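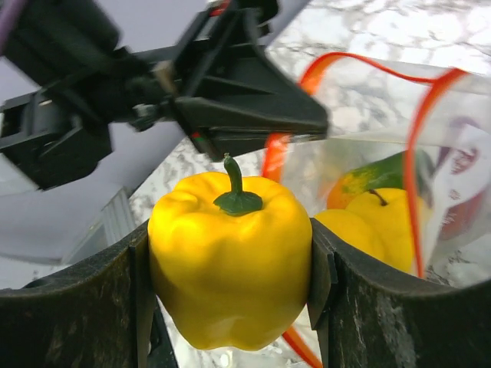 Boltinby College of Design will offer a part-time Certificate in Graphic Design from September, open to people who are already in work and wish to retrain without leaving their jobs. Teaching will be held in the evenings at the Antunes Building. The opening project asks students to reduce an everyday object to a flat, two-colour mark – a yellow bell pepper, for instance, with its lobed outline and dark green stem – before any type or layout is introduced.

The certificate comprises 400 hours of study, of which 300 are taught in the studio. The remainder is set aside for portfolio work. Applicants do not need a prior qualification in art or design, but will be asked to submit 8 pieces of work in any medium.
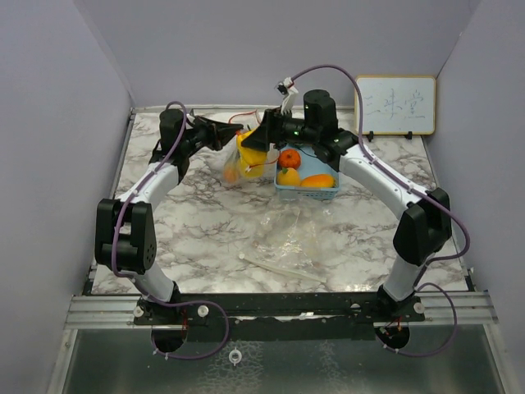
Two robot arms and a cluster of fruit on a marble-patterned tabletop.

"Many of our applicants have considered a design degree for years and could not give up a salary to take one," said Halldóra Toft, Head of Short Programs. "The certificate has been organised with those people in mind."

Studio teaching will be led by Osaze Uzor, who joins the college from the Zodar practice, with Carolina Coelho responsible for typography. Students will also complete

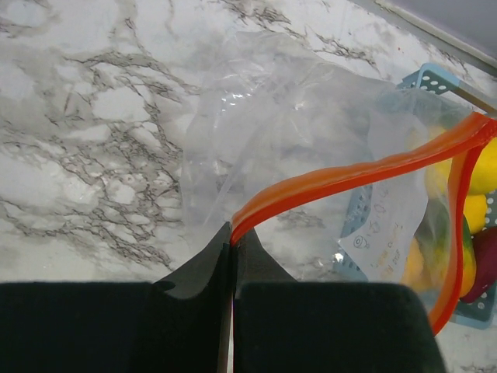

a live brief set by Trirnuston Press, whose art director, Florêncio Salgado, will attend the final review. Work from the review will be shown in the ground floor gallery. 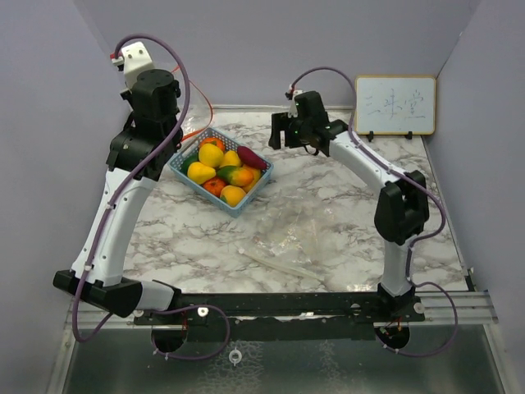

2 min read

Tuition is $1,251 per term, payable in instalments. Employers may pay on behalf of a member of staff. A small number of bursaries will be awarded on the basis of need, and enquiries about these should be directed to Kolbrún Bisgaard in the Enrolments Office.

Applications are open now and will be assessed in the order received.

Print this page
E-mail this page

Related items
Gallery opening hours over the break
Evening life drawing: places remaining
Changes to the portfolio submission form
Library borrowing for part-time students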